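The Patience of Picking Things Out of a Bag

By the time I got to the Dritdale lab they had already been at it most of the morning, and somebody had left half a bagel on top of a monitor, which made me feel right at home. I had driven up to see a robot reach into a paper bag. I'd told my sister this on the phone the night before and there was a long pause, and then she asked if they were paying me for the gas.

They weren't, but I'd go again! Kojo Dramani, who leads the small group there, is the sort of person who pulls out a chair for you before he's told you his name, and he had been thinking about bags for a good deal longer than I had. Most of the picking you see in videos happens over a tidy plastic bin, he explained, with straight walls that stay where they are. A bag leans and sags, and it folds over whatever you put in it. If you brush the side on your way down, the thing you were aiming for may have rolled somewhere else by the time you arrive. 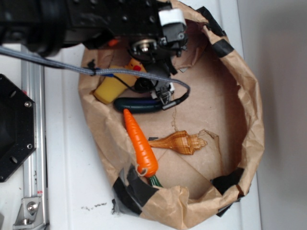

Dramani's method, which the group calls Wavside (after a bus stop, as far as I could learn), begins with a question that I found oddly touching in a machine: which of these things would be the least trouble to move? Older programs mostly look for the object they can see best and go straight for it. Wavside makes a guess at how much the rest of the pile will shift if each item is lifted, and it takes the quiet ones first. A toy carrot lying on a slant with its wide end down by the rim is a harder choice than it looks, because the paper there is crumpled and bunched, and a tug on the toy can turn into a tug on the bag. The striped seashell beside it is awkward in its own way, pointed at one end and open at the other, and a grip that holds nicely on one side of the spire can slide right off the other. I would have grabbed the carrot, myself. Dramani smiled at that and said most visitors would.

The part I liked best is how the thing learns. There is no enormous library of bags behind it. The group ran 1,097 picks between August and the end of the fall, spread over 16 bags, and after each attempt the program compared what moved with what it had expected to move. When the two didn't match, it leaned harder on that attempt the next time it trained. Dramani calls these "the surprises," and he talks about them the way my uncle used to talk about fish. A clean pick teaches it very little, he told me. A pick where everything slumps to the left is worth an afternoon.

He was careful about what they can claim. The draft report, dated 05/12/2024, compares Wavside with an earlier planner of their own called Jutlow, and the newer method needed fewer second tries on crowded bags. On bags holding only 2 objects there was no difference worth mentioning, and he made sure I wrote that down. Taping the rim open also helps both programs, and a bag from an actual grocery run doesn't come with its mouth held open for you. Closed bags are the next project, under the name Ogilvie, and he winced a little when he brought it up.

We went and got soup after that and talked mostly about his garden. On the drive home I stopped for groceries and asked for paper, and stood in my kitchen afterward trying to work out which thing I could lift without disturbing the others. I went for the bread, and the pears rolled over onto the eggs.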